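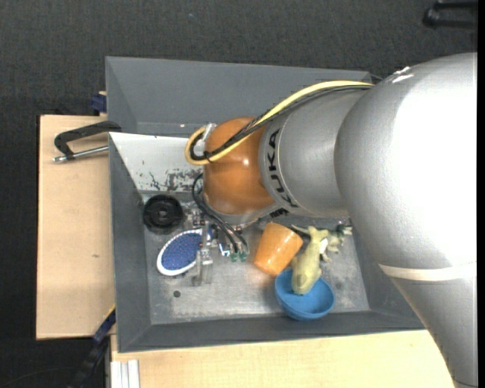
Marlene Rangel wrote in to ask why her gallery labels keep getting skipped, when she had put everything she knew into them. I suspect she has answered her own letter, but let's go through it anyway.

How to write a wall label for a small painting show
October 22, 2026
By Victor Ogola

Start with the facts and get them over with: artist, title, year, medium, size. Height goes before width. Someone will tell you otherwise at the opening, holding your wine.

Next, look at the painting for 14 minutes before you type a word. Set a timer. You'll be bored by minute 2 and will notice the good stuff shortly after.

Now write one paragraph, 98 words at the most. Begin with something a visitor can check by turning their head. "The tablecloth took three layers of white" sends people back to the canvas. "Kuruc interrogates domesticity" sends them to the gift shop.

Cross out "explores," "liminal" and "practice." If nothing remains, go back to the timer.

Biography gets one sentence. When we hung Romana Kuruc's kitchen pictures at Prolcombe in June, my first draft covered her schooling, both her studios and a residency in Nivaddale. Flurina Egger cut all of it except the town where the kitchen was. I sulked, then printed her version.

Set the text in 30 point if people will be standing behind a rope, and use dark ink on a pale card. Gray on slightly different gray is very elegant and can be read by the designer.

Hang the card to the right of the work, centered at chest height. Check it with the lights on, from both sides, for glare. Then read it out loud to whoever is on the ladder. If they climb down to look at the painting, leave it alone.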